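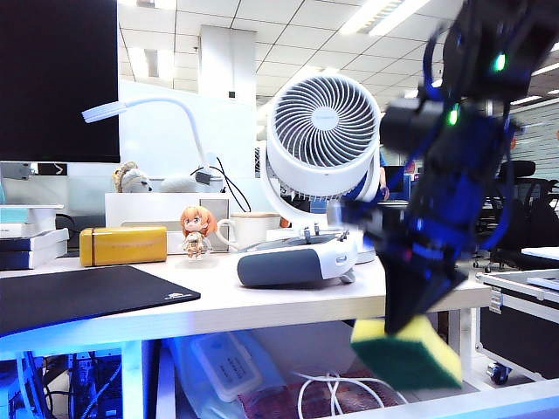
September, and still muggy at 10 at night. I gave up on sleep and came down to write this with the back door open.

Swam at the Bunberg pool before work – 30 lengths, which is my best since the spring, though the last 6 were more of a wallow. The slow lane was packed and I got kicked in the shin by a man doing backstroke (he did say sorry, twice!). Had a cheese roll from Kundell's afterwards and felt very pleased with myself until the bus didn't come.

Nonia have finally written back about the boiler. They can send someone next month, they think, maybe, if the part turns up. Rang them and sat through that awful pan pipe music for ages.

Started the jigsaw after tea, the 1000 piece harbour one. Edges done apart from one bit of sky. I've looked under the sofa – will try again in daylight.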